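Teaching by hand at Wiltenon

I met Caoimhe Tierney at the Wiltenon workshop at nine in the morning, and she had a gripper in my hand before I'd put my bag down. She heads the teaching side of Chukwu, and she's great fun to talk to (fast, though — my notes are a mess).

"You do the job yourself, with the robot's fingers instead of yours," she told me. "Slowly! Everyone goes too fast."

A camera rides along on the tool, so the robot learns from its own point of view: two black fingers, held open over a pale board, with a woven basket beside it.

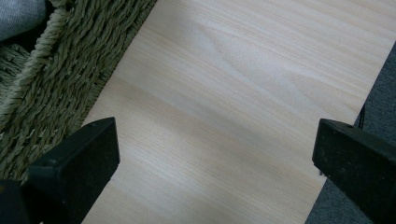

What makes a good take?

Patience, mostly. "I ask for 100 takes of a task, and I throw out nearly 35," she said. "People hesitate, or they change their minds halfway." Her colleague Lorcan Lenihan prefers remote control, and they argue over it at lunch. "Lorcan likes his joysticks. I like feeling the thing push back."

I had five tries of my own. She kept one, which I'm still proud of! She also got me to open the fingers wide well before I reached for anything, and to watch the wood between them. 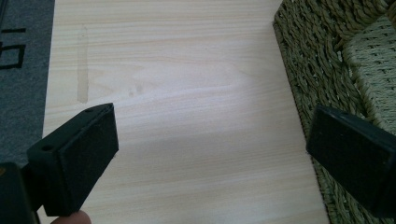

Do you need to know any programming to teach a robot this way?

"None at all. Our best teacher is Cathal, and he used to ice cakes in Flitimbridge. I gave him the tool and five minutes of instructions, and off he went."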